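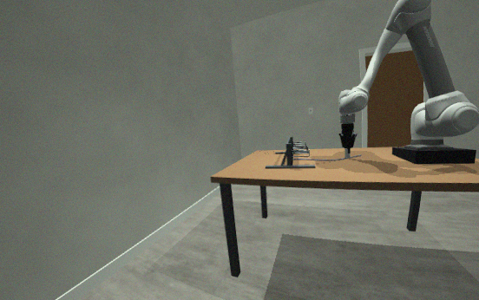 Ramlow M2 Methane Monitor

Fixed-point methane monitoring for landfill sites, biogas plants and livestock buildings

The Ramlow M2 measures methane in outdoor air and sends the readings to your own computer or to the Sivden reporting service. It is made for operators who have to report their emissions or who want to find leaks between surveys.

The M2 is a monitor for environmental use. It is not a safety alarm and must not be used in place of one. If you need personal or area gas alarms, please speak to your usual safety supplier.

What it does

The monitor draws in air through a filtered inlet and takes a methane reading every 2 minutes. Each reading is stored with the time, air temperature, pressure and humidity. If you fit the Kudo wind sensor, wind speed and direction are stored alongside, and the software can then show which part of the site the gas is likely to be coming from.

Readings are kept in the unit for 400 days. If the mobile signal drops out, the monitor carries on recording and sends the missing readings when the signal returns.

Reporting

Sivden turns the readings into daily, monthly and yearly summaries. You can download the full data as a spreadsheet at any time, including any readings that were marked as doubtful. We do not remove data from your record. Where a reading falls outside the working range it is flagged, and you decide whether to leave it out of your report.

Please note that a fixed monitor gives the amount of methane in the air at one point. Working out the total released by a whole site needs several monitors, wind data and a calculation method accepted by your regulator. We can supply the first two and will give your consultant the files they need for the third.

Specification

Gas measured: methane
Reading interval: 2 minutes
Response to other gases: see data sheet
Data storage: 400 days
Power: mains, or solar panel with battery
Mains cable supplied: 50 metres
Communication: mobile network or wired network
Mounting: pole or wall
Casing: painted steel, lockable

In the box

M2 monitor
Inlet filter, with one spare
Pole clamps and wall bracket
Mains cable
Two keys
Printed installation guide

The wind sensor, solar panel and pole are sold separately.

Choosing a position

Fit the monitor at least two metres above the ground and clear of walls, hedges and parked vehicles. On landfill sites the usual place is the downwind boundary. In livestock buildings it should be close to the main air outlet but out of reach of the animals. A site plan sent with your order will be checked free of charge by Toshiko Hattori in our applications team, who will mark up suggested positions.

Upkeep

Change the inlet filter every three months, or monthly on dusty sites. The sensor should be calibrated once a year. You can return the unit to our Onorstead workshop or book a site visit. Loan units are available while yours is away, but stock is short in June, when many yearly calibrations fall due.

Price and delivery

The M2 is made to order and prices depend on power supply and the number of units. Replacement filters are £150 for a box of ten. Sivden is charged yearly for each monitor, with the first year included.

For a quotation, contact Katsuhiko Hirano in sales, giving the type of site, the number of monitors wanted and whether mains power is available. Orders for spare parts can be placed through the Onorstead workshop until 4 pm for same-day dispatch.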